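首页 写作 自费出版 插画 书店与发行 我的提问

第一部已经印出来了,写第二部时发现设定对不上,该改旧的还是迁就新的?

打印本页 用邮件发送给朋友

河边的旧闹钟

大家好,潜水好久了,第一次发帖,有点长,先谢谢愿意看完的人。

我写的是一套奇幻小说,给十岁往上的孩子看的,大人也能看(我自己觉得)。故事发生在一个叫Hekevus的群岛上,主角是个跑渡船的女孩,还有她那个什么都怕的舅舅。第一部去年冬天自费印出来的,走的是Mahmoudi的小批量服务,卖得谈不上好,可是居然有读者给我写信!有个孩子照着书里的描述自己画了一张地图,连暗礁都标上了,我高兴得整晚没睡着。

问题就出在这张地图上。

第一部里我写过,从北岛到灯塔要坐一整夜的船。后面又有一章,舅舅傍晚从灯塔出发,到北岛的时候大家还在吃晚饭。写的时候完全没发现,朋友帮我看稿也没看出来,结果那个孩子在信里很客气地问我:是不是有一条近路没写出来?

我当时觉得可爱,回信说“这是个秘密”。然后我开始写第二部,写到一半就笑不出来了。第二部的整个情节都靠一件事撑着:反派必须在天亮以前赶不到灯塔。要是傍晚那趟船算数,他吃顿饭的工夫就到了,后面八章全得重来。

我还顺手把第一部从头翻了一遍,越翻越心虚。船队队长Batlow在开头是左耳听不见,后来有人贴着他左耳说悄悄话,他还点头。女孩的生日一会儿在退潮节前面,一会儿在后面。有个卖绳子的老太太,前面没有名字,后面忽然有名字了,而且这个名字跟第二部里一个新角色重了。

我现在有三个想法,每个都不太满意。

一个是重印第一部,把错的全改了。可手头还剩80本没卖掉,堆在床底下,扔了心疼,而且已经买了书的人怎么办?他们手里是一个版本,新读者手里是另一个版本,以后在信里聊起来都对不上。

再一个是第一部不动,第二部迁就它,真的写一条近路出来。可这样反派的事就得重新想,我已经改了两个月的稿子,一想到要推翻就想去睡觉。

还有一个就是装傻,当什么都没发生,反正大部分人不会注意。可是那个孩子肯定会注意啊!

想问问写过系列的朋友,你们碰到这种情况是怎么处理的?还有,有没有什么笨办法能让我写第三部的时候别再这样?我不会用特别复杂的软件,表格勉强可以。

补充一下,第二部还没交稿,跟印刷那边说好是十二月之前给文件,所以时间还有一点,但也不多。

Areti Triantafyllou

抱抱你!看到耳朵那段我笑出声了,因为我自己的书里有个厨子,第一章只有一只手,第九章双手捧着一口锅出来。那本书印了两版都没人发现,最后是我妈打电话来问的。

先说我的意见:第一部里的小错改掉,大错留着,让第二部去接。

小错就是左耳、生日、老太太的名字这种,改了不影响任何情节,老读者翻到新版也不会觉得被骗了。你把要改的地方攒在一个文件里,等床底下那些卖完,重印的时候一次换上去就行,完全用不着为了这个提前重印。版权页上老老实实写一句“本次印刷订正了若干处文字”,很多书都这么写,读者不会怪你。剩下那些也别扔,想办法带去集市上签名卖掉,签名的时候在左耳那一页夹个小书签,写一句道歉的话,说不定人家还更喜欢呢。我就干过,厨子那本夹的是一张画着手套的小卡片,现在还有人来问我有没有剩。

老太太重名的事,改第二部那个新角色更省力。书还没印,全文替换一下就好,不过替换之前先看看那个名字有没有藏在别的词里面。我有一回把一个叫“安”的角色全部换掉,结果“安静”“安排”“不安”统统变成了怪东西,一页一页改回来改到凌晨。从那以后我给角色取名都不用单个的常用字了。

大错就是那条航线。我倒觉得你回信里那句“这是个秘密”回得太好了,你已经答应人家了呀。那就给他一条近路!而且你担心的反派问题,换个方向想可能一下子就通了:近路可以有,但是反派不知道,或者知道了走不了。

我随便想几个,你看着用:

近路要穿过一段暗礁,只有大潮那几天水够深,舅舅那天傍晚正好赶上了。你的群岛本来就有退潮节,潮水的规矩是现成的,读者也熟。

近路只有很浅的小船能走,反派那种大船一进去就搁浅。

舅舅什么都怕,所以他年轻的时候为了躲开大浪,自己一点一点摸出来一条靠着礁石走的路,从来没告诉过别人,怕别人逼他带路。这个我最喜欢,胆小反而成了本事,而且跟他第一部的性格是合得上的。女孩在第二部里发现了这件事,这两个人的关系也能往前走一步。

你看,这样八章不用重来,大概补一场戏、改几句对话就够。反派照样天亮前到不了,读者还多了一个“啊原来那时候就埋好了”的惊喜。你埋没埋只有你自己知道,哈哈。

有一点要小心,补的那场戏别写得太像在解释。我见过有的续集开头两个人站在码头上,一个说“你还记得那天傍晚吗”,另一个说“当然记得,那天我明明是傍晚出发的”,读到这里我就知道作者收到过读者来信。最好让近路在情节需要它的时候自己冒出来,比如女孩急着要去灯塔,别的船都走了,舅舅在旁边脸色发白,半天憋出一句“还有一条路”。

至于以后怎么避免,我用的就是一个普通笔记本,每个角色一页,写到什么身体特征、年龄、口头禅就抄一句,后面记章节。缺点是懒起来就不抄了。你会用表格的话肯定比我强。

最后,那个画地图的孩子,书出来一定要寄一本给他,致谢里写上(先问过家长)。

一个不愿透露姓名的编剧

不用改,没人看。

(开个玩笑。不过大部头里前后矛盾多得很,读者该喜欢还是喜欢,别太焦虑,先把第二部写完再说。)

Gonzalo Lorente

我跟楼上Areti的看法大部分一样,近路那个主意很妙,我补充一些她没说到的,主要是怎么查。

我在Forkulside开一家小书店,卖二手书,也帮本地作者做校对,系列小说看得比较多。自费作者的系列,毛病最集中的就是四样:路程、年龄、天气、谁知道什么秘密。前三样你已经碰到路程和年龄了,我特别提醒你去看第四样。谁在哪一章听说了什么,最容易乱。比如女孩在第二部里如果听到灯塔的消息表现得很吃惊,你要回去翻一下,她在第一部里是不是已经听人讲过了。这种错读者说不清哪里不对,可是会觉得人物忽然变笨了。

办法很土,但好用。你不是会一点表格吗,开一张,一行一章,列不要多,我建议只要这几列:

章节号
故事里过去了几天(从第一部第一天开始往下数,不要重新算)
人在哪里,怎么去的,花了多久
月亮和潮水(你这本必须有)
这一章里谁第一次知道了什么事
身体上的事,受伤、瞎了聋了、剪头发、丢了东西

先填第一部,按印出来的书填,别按你电脑里的稿子填。这一点很要紧,我帮过一位作者查了好几天,最后发现他电脑里的那份是送印前的旧稿,印出来的书早就改过了,白忙一场。拿一本床底下的书,用铅笔在上面画,画坏了就当这本已经卖掉了。

填的时候别一边填一边改,看到不对的就把格子涂成黄色,接着往下走。要不然你会停在第三章改一个句子,改到半夜,表还是空的。我太了解写东西的人了。

全部填完再看黄色的格子,一个一个决定:改旧的,改新的,还是放着不管。放着不管也是可以的!有些矛盾放在人物嘴里就不算错,两个渔民对同一条航线说法不一样,太正常了,现实里问路也是这样。你甚至可以让第一部那句“要坐一整夜”变成大家的老说法,大船慢吞吞绕外海,当然要一整夜。我记得你帖子里没说这句是旁白还是人物说的,如果是人物说的,你连一个字都不用动。如果是旁白,重印的时候加上“照规矩走”四个字,事情也就圆了。

地图的事也说一下。既然已经有读者在画地图了,第二部里干脆自己放一张。不需要多漂亮,钢笔线条就行,关键是画了以后你自己会被管住,两个岛离多远,一眼就看见了。画的时候先在纸上定一个“大船一夜”的长度,别的距离都拿它去比。我店里有个客人写过一套沙漠商队的书,就是拿一根毛线量的,骆驼一天走一截毛线,写了好几本都没乱过。还有,舅舅那条近路不要画上去,留一小块空白的礁石就好,孩子们会自己找。

关于重印要花多少,你可以直接问Mahmoudi那边,只换内文几页和整本重新上传,收费的方式可能不一样,每家都不同,问清楚再决定。我有位客人没问就传了新文件,收到账单1,249,脸都绿了,后来才知道攒在一起一次改完会便宜很多。所以Areti说的攒一个订正文件,我举双手赞成(我的两只手从第一章就都在)。

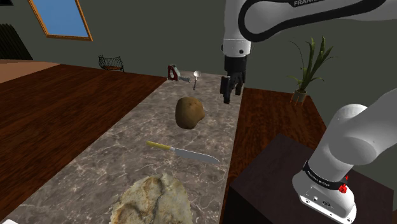

灰色大理石长台面,白色机械臂

再说交稿时间。十二月之前给文件,我觉得来得及,但是你得留出一段什么都不写、只读的日子。我的习惯是打印出来,换一种字体,从最后一章往前读。倒着读的时候你不会被情节带走,左耳右耳这种事特别容易跳出来。早上读比晚上读好,我一般八点开店前读一个钟头,超过一个钟头眼睛就开始骗人了。

还可以找一个没看过第一部的人读第二部,再找一个刚看完第一部的人读第二部,问他们的事情不一样。没看过的人,问他哪里看不懂。刚看完的人,问他哪里觉得“咦”。只问哪里,别问为什么,也别问怎么改,一问怎么改,大家就开始替你写小说了。你朋友看第一部没看出航线的毛病,这很平常,他多半是跟着故事跑的,说明你故事好看。

有一件小事别忘了:第二部开头要不要放前情提要。我个人喜欢有,一页就够,让舅舅用他那种怕这怕那的口气讲一遍。好处是如果有什么说法跟第一部稍微不一样,那也是舅舅记错了。

河边的旧闹钟

天哪,没想到有人写这么长的回答,谢谢谢谢!

刚刚去翻了,“要坐一整夜”是码头上卖票的人说的!是人物说的!我差点在厨房里跳起来。那我就让他是个只知道大船的人,反正他本来就很烦人,总把零钱找错。

舅舅自己摸出来的那条路我也要用,Areti你介不介意?我今天午饭都没好好吃,一直在想他坐在小船里抓着船边发抖、嘴里数着礁石的样子,已经写了两页了。

表格建好了,填到第一部第五章,黄格子有点多,不敢看。毛线也找到了,红色的。

Areti Triantafyllou

拿去拿去!记得让他数礁石的时候数漏一块,吓死他外甥女。

打印本页 用邮件发送给朋友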